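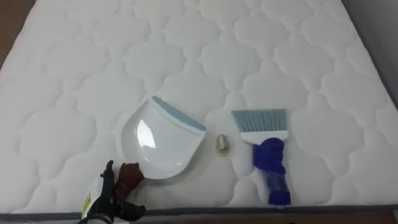

Bayu Hidayat wrote at 14:10:
Thanks for the long message, Driss, and please don't apologise for the length of it. Before I change anything on our side, could you tell me who deals with the pauses at the moment, and whether the housekeepers were asked before the pause alert was sent to their phones? Half the tickets I get from Prekis sites are really about that.

Driss Younis wrote at 14:45:
Hello Bayu, and thank you for coming back so quickly on ticket 1356. No, they weren't asked, and I'm a bit ashamed of that. We switched the alerts on in November when the second floor of Marchetti House joined the trial, and I simply ticked everyone on the shift. With 26 rooms to get through, a phone buzzing every time the robot stops to wait for a yes is a real nuisance, and the older hands feel they've been made into its minders on top of their own work.

The fault itself is still as I first reported it. During the brush and dustpan task it stops before the sweep and puts "confirm grasp" on the tablet. If we confirm within the time limit it carries on. If we're down the corridor with our arms full of towels it drops the task, and somebody has to start it again from the beginning.
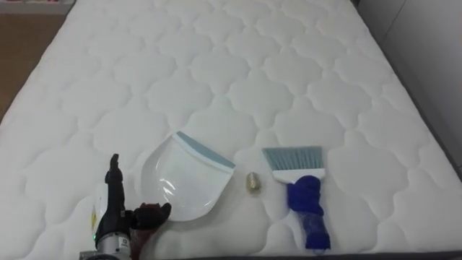 I've tried restarting the tablet, signing out of Utent and back in, and running the task with the alerts off. The last of those was lovely and quiet, but then we only found out about a stopped job when we walked past the door — so I put them back on for one person per shift, and the mood has been a good deal better.

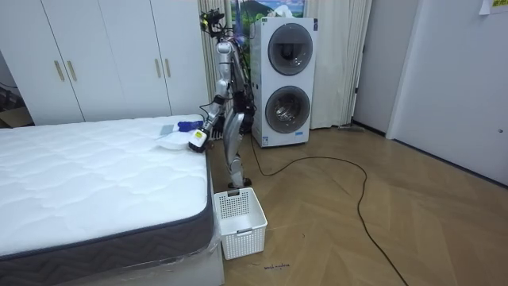 The other thing I'd like your advice on is who gets the room ready. Your guide says the operator clears the floor, but we haven't got an operator, we've got housekeepers, and they've each settled into their own way of doing it. The laundry basket ends up on the floor right by the corner of the bed, in front of the robot's feet, and a long black cable loops across the boards from the washer-dryer. Should both be moved before we press start? I'd rather give the team one short list than have them guess.

Bayu Hidayat wrote at 15:30:
Yes please, move the basket and the cable before each run. I've lengthened the confirm time to eight minutes for your site and left the alerts at one person. Could you send me the task log from tomorrow's early shift?

Driss Younis wrote at 15:38:
Will do. Please keep the ticket open until then.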